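Trultik tablecloth, dark green, reviewed after a summer of use
Review by Korkor Amegashie

I bought two of these in July for a folding table that gets used for meals, homework and toys. The fabric is thick and hangs well at the corners. It comes folded in a flat bag, and the creases took 4 days to drop out without ironing.

Washing is easy. I run it on warm with towels and dry it on the line. Color has held so far, though the hem on one of the cloths has started to pull loose at a corner. The stitching there is a single row, and I would have liked a double one.

It doesn't slide much, even with a full toy bin on top. 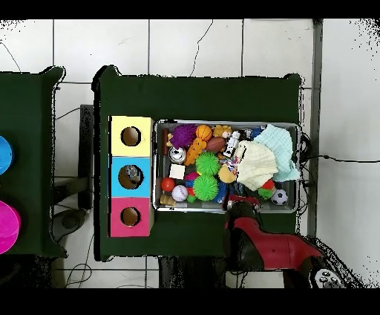 Ebenezer Osei wrote in to say his went shiny where he ironed it, and that he now puts a dish towel between the iron and the cloth. I tried the same on mine and had no trouble.

Grease is the weak point. Salad oil left a mark that needed dish soap and a second wash. Crumbs and lint show up too – dark green hides less than I expected. I keep a lint brush in the drawer for it.

I also looked at the Brolon cloth. It is thinner and feels stiff, but the hem is better.
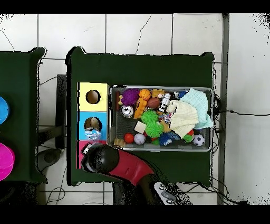 Dark green cloth with the toy tray and colored panels.

Good for everyday use. I would buy it again, and check the hems before washing.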